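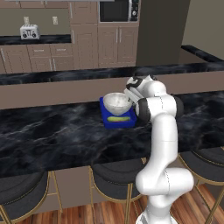

Divina Malabanan objected, in written comments on the September draft, that a simulated kitchen cannot stand in for a purchase decision, as the arm that fits one counter may not fit the next. We accept the point in part. The simulation was used only to settle reach and mounting before quotations were sought, and no price in this section depends on it.

Figure 3. Simulated kitchen task used for planning: the gripper at the rim of a bowl resting on a blue tray.

4.2 Equipment budget

Two suppliers, Gudico and Thibodeau, were asked to quote for one arm, one gripper and a fixed base. The Gudico quotation, dated 9 October 2020, gave 3764 pounds for the base and fittings alone, with the arm priced separately on a lease of nine months. Thibodeau would sell outright but excluded spares. We therefore added 373 pounds for a second set of gripper fingers – an item left out of the earlier Nenolley plan.

Staff time was costed at 160 hours, covering installation, safety checks and training. Servicing after the lease period is not included. Where the two quotations differed in scope, the missing items were priced from the other supplier's list and entered as a separate line.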